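August 4, 2019

Sunday in the dye shed, kettle on, everyone else sensibly at home. Writing this up properly for once because Kittipong asked me on Friday what I'd done to the second madder pot and I had to admit I couldn't remember. So, everything goes in the book from now on, even the embarrassing bits.

Where we're at: the Omska order wants a warm orange, a soft yellow and a green that doesn't go khaki as soon as it leaves the pot. Orange is nearly there. Yellow is fine (weld, easy, love it). Green is being a complete pain and I've spent most of the day on it.

Started with the scour. The Ramanauskas wool came in greasier than the last lot, and I reckon that's half our trouble with patchy colour. Gave it two goes in hot water with the washing soda and a squirt of dish soap, lid on, no stirring, and let it cool right down in the pot before I touched it. First water came out the colour of strong tea. Second was pale. I was impatient last month and only did the one, and those skeins are the ones with the light spots near the ties. Lesson learnt!

Total weight of dry wool on the bench scale after scouring the test batch was 1,242 grams. Alum at 16 per cent of that, cream of tartar at a pinch under half the alum. I did the sums on the back of the feed store receipt and they're pinned up beside the sink if anyone wants to check my arithmetic (please do).

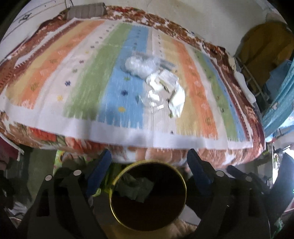 The madder wants slow heat, which I know, and which I ignored again because I wanted lunch. Got the pot up past a simmer while I was looking for the other thermometer and the skein on top went brownish straight away. Pulled it, fished out the bag, topped up with cold rainwater and started over with a fresh skein at a lower heat. Much better. A clear, bright orange with just a bit of red behind it. If you're doing this one after me, stay with the pot. Don't go looking for anything.

The brown one I've hung on the end peg. It's a nice brown. Leopold will probably claim it for socks.

Now the green. We've been doing yellow first, then a dip in the indigo vat, and it keeps coming out murky. Leopold Auer has been saying for weeks that we should go blue first and overdye with weld, and I've been saying no, mostly out of stubbornness. Tried both side by side today with skeins off the same cone. His way is better. There, it's in writing -- he can have this page framed.

Couple of things I noticed with the blue-first skeins, before I forget:

Keep the first dip short. One minute under, then out and air it until the green tinge has gone to blue all over. I left one in for three and it was far too dark for the weld to do anything with.

Rinse until the water's clear, then mordant, then weld. I skipped the long rinse on skein 3 and blue came off in the alum pot, so that pot is now only good for test bits. It's labelled. Don't put yellows in it.

Weld bath with a bit of chalk in it was noticeably brighter than the one without. I didn't measure the chalk (sorry), a heaped teaspoon off the old spoon. Will weigh it next time.

The vat itself smells about as bad as usual and the top has a decent coppery skin on it, so I fed it and left it alone. Could use a warmer spot. The heat mat from Trarkereo cuts out after a few hours and you have to switch it off and on at the wall, so if you're passing, give it a flick.

Civach rang on Thursday about the warp yarn. They've got 2,306 metres left in the weight we like and then it's a wait until the next spinning. I think we should just take the lot. Kittipong Luangrath has the order form, and I'll bug him about it tomorrow.

Light test: I've taped six short lengths to a card, covered half with foil and stuck it in the north window. Two oranges, one yellow, three greens. Leave it there until the end of August, even if it gets in the way of the blind.

Still to do: second orange lot on the slow heat, weigh the chalk, descale the big kettle, find whoever has my good tongs. Also we're nearly out of alum again. I've put it on the list on the fridge, under the milk.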